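Sorting building blocks into a metal bin

I love this job! Half an hour with a tub of mixed blocks and you get a shelf you can build from all week. Our Numach set has 112 pieces, so I do it in small batches.

Step 1: Tip a few in

Use a wide, shallow bin with two compartments if you can find one. Mine goes on the table at standing height, and scratches on the metal don't matter one bit. Start with a handful in the bigger side, reds and greens together.
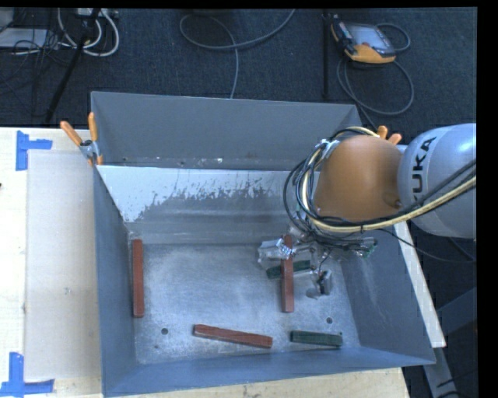
Step 2: Lift the crossed ones first

Where a red is lying over a green, take the red off the top and the green comes away easily. Then pick up the ones lying flat by themselves.

Step 3: Box by colour

Reds in one Hukano box, greens in another, long sides together, 6 to a row. Wipe any dusty ones as you go (a dry cloth is plenty). Then tip in the next batch and off you go again!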